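Sorting the Small Stuff: Setting Up Your Tabletop
3 min read
Last updated: 30 October 2023

Section 2. Getting everything into trays, bowls and racks

If you've made it through Section 1, you have a table that's clear and a pile of things next to it that isn't. Good. Leave the pile where it is for a minute, because we need to talk about containers first, and I promise it's quicker than it sounds.

When I put together the first version of the Bilholm guide I told people to buy a matching set of boxes. I've changed my mind completely. Matching boxes look great for a day, and then every one of them is the same to your hand and you end up opening all of them to find one screwdriver. What works far better for me is a mix of shapes and colors that you can tell apart without reading anything. A dish rack, a tray, a bowl, an old pot with a handle - whatever's in the cupboard. Mine came out of two kitchen drawers and a Nullari clearance bin, and I've never once missed the matching set.

What you need

- One long, open container such as a dish rack
- One shallow tray with straight sides
- One round bowl
- One pot or pan you don't cook with anymore
- One odd-shaped dish (triangular, oval, anything that won't get confused with the others)
- A plain work surface, the darker the better
- A cloth

On the surface: I like black. Light containers really stand out on it, and so does the one little part that rolled away on its own. If your table is pale wood, a dark cloth or mat does the same job. Just pull it tight, because a wrinkle will swallow a washer and keep it for weeks.

Step by step

1. Wipe the table and let it dry. I know, you did it in Section 1. Do it again.

2. Put the biggest containers down first. I set the rack on the left and the tray on the right, both toward the back, so I'm reaching over the least amount of stuff to get to them.

3. Leave a lane between them. This is where your long tools go. A wrench or anything with a handle will stick out of a small tray, tip it over, and take the contents along for the ride (ask my kitchen floor!). Lay them flat on the table, side by side.

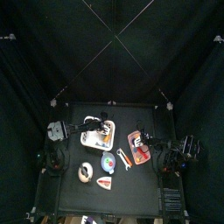

4. Put your small round things closer to you. A bowl is the easiest shape to fish around in with your fingers, so I use it for whatever I'm picking at all the time. The pot can sit nearby. If it has a handle that swings, fold it down to one side before you start dropping things in, or you'll be knocking into it all evening.

5. Now go to the pile. Pick up one thing at a time and give it a place. Don't plan! I used to make a list of categories first and it took longer than the sorting. Start with the obvious ones and the groups will turn up by themselves.

6. Keep every container less than half full. Once you can't see the bottom, you've gone back to having a pile, only with walls around it.

7. Go through the pile a second time for anything you skipped. I usually find 2 or 3 things I'd put back down without noticing I'd done it.

Note: If you're sorting with a child, let them choose which container gets which color of thing. It won't match your system and it doesn't matter. They'll remember where it all went, and you can ask them later.

Caution: Keep blades, needles and anything else sharp out of the bowl. You'll be putting your fingers in there without looking. Sharp things get the odd-shaped dish, and nothing else goes in it.

Caution: Don't use the pot for cooking again after it's held hardware. Pick one you're ready to retire.

How many things can it handle?

More than you'd think. The biggest job I've run through this layout was a garage clear-out last February that came to 1,615 pieces by the time I'd finished the inventory for the Callska sheet (see Section 4 if you want to keep one of those, and skip it if you don't). I emptied the containers into labeled bags whenever they got close to half full and then carried on. It took over 2 weekends, but the table looked the same at the end as it did when I started.

If something won't fit anywhere

You'll have a few of these. A lid with no jar, half a hinge, that black plastic clip everybody owns. Put them in a row along the front edge of the table and keep going. When the pile is gone, look at the row again. Some of it will belong to something you've already sorted, and the rest can go in a Kjærgaard bag marked "waiting" - I give mine until the next clear-out and then out it goes.

Putting the containers away

Wash the bowl and the tray in warm soapy water and wipe out the pot. The rack can get grit in the corners, so I use an old toothbrush on mine. Stack the flat ones first with the bowl on top, and store the pot separately unless its handle comes off. Long tools go back on their hooks last, after a quick rub with the cloth.

Section 3 covers the bags and labels.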